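**Subject: Re: [facilities-list] Sorting tables and bins, Seddale building**

To all subscribers,

Thank you for the replies received so far. The question below came from the Lutevstead office and is answered here for the benefit of every site.

> Our tables were changed in April and we are unsure whether the old rule on bins still applies. May we leave one out overnight, or must all of them go back to the store? We hold 16 at present and the shelf in room 109 is nearly full.
>
> Lutevstead office

The rule has been relaxed. One bin may remain on each sorting table overnight, provided that it has been emptied. All others should be returned to the shelf in room 109, stacked no more than 2 high – taller stacks have proved awkward to separate.

## Placing the bin

- Use a white rectangular bin with a rolled lip. The older Virkance trays are being withdrawn and should not be put back into use.
- Stand the bin towards the back of the table, so that the front remains free for sorting. It need not be square to the edge. 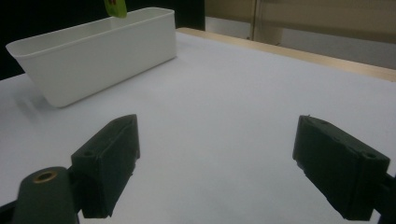

## Cleaning and replacements

Tables should be wiped with a damp cloth and mild soap at the end of each session. Scouring pads must not be used on the white surface.

Requests for replacement bins should be sent to the Insaurralde stores desk, quoting form 190. Sites that have already submitted a request this term need not do so again.

Facilities Office
Seddale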